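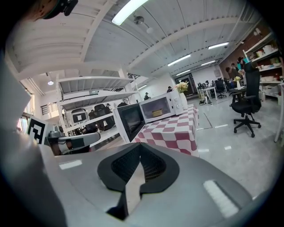 Adaeze Bassey wrote in to ask if the Emness mask does the same thing as a facelift, only slower, and could I please just say yes or no before she spends the money.

No! It's a warm face mask, Adaeze. It's a really nice warm face mask and I've been selling it since March, but it won't lift anything. I know there are pages out there with red carpet faces all over them hinting that some star looks the way she does because of a bag of grains on her cheeks. I don't go in for that.

Home Shop Masks Rollers Gift Sets Contact

Search the store Go

So here's what you get. The Emness is a full-face mask, cotton on the skin side and a brushed fabric on the outside, filled with flaxseed and a little rice. There's a hole for your nose and mouth and a strap that does up behind your head, so you can sit up and watch your shows with it on (I've tried doing my nails too, and I don't recommend it, the eye part is solid). It comes in oatmeal, plum and a dark green that Trernik, the workshop that sews them for me, calls "forest" and I call pickle. It weighs 601 grams, and yes, that's heavy for a mask. Some people love the weight and some don't. If you've had anything done to your face lately, fillers, a peel, surgery of any kind, please ask your own doctor before you put heat or weight on it.

To warm it, lay it flat in the microwave and give it short bursts, shaking the filling around in between. Test it on the inside of your wrist. My microwave is old and slow and yours may not be, so start lower than you think! Don't fold it in half.

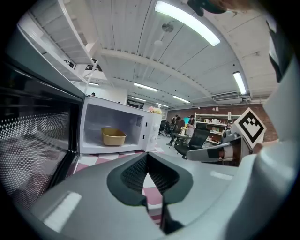 Microwave with the door open.

You can also keep it in the freezer in a zip bag, which is how I use it in summer when I wake up puffy. Mathias Ammann ordered two so he could keep one cold and one for heating, and I liked that idea so much I now sell them as a pair.

Washing: the cover comes off and goes in on cold with your towels. The inner bag does NOT get washed, ever. Wet flaxseed sprouts or stinks. If you get foundation on the cover (you will), a dab of the Brikance bar soap takes it out before it goes in the machine, and no, I don't make that one, I just like it.

Price is $16 for a spare cover. The mask itself is $39 and the pair is $72. Plum is out until the next batch from Trernik.

A couple of you asked about Cù, the smaller eye-only version. It's coming, I've got a sample on my nightstand right now and the strap keeps slipping down over my ears, so it's going back for another try. I'd like to have it ready for the holidays but I'm not promising.

Shipping is Mondays and Thursdays, from my dining room table.

Page updated October 16, 2021

154 shares 16 comments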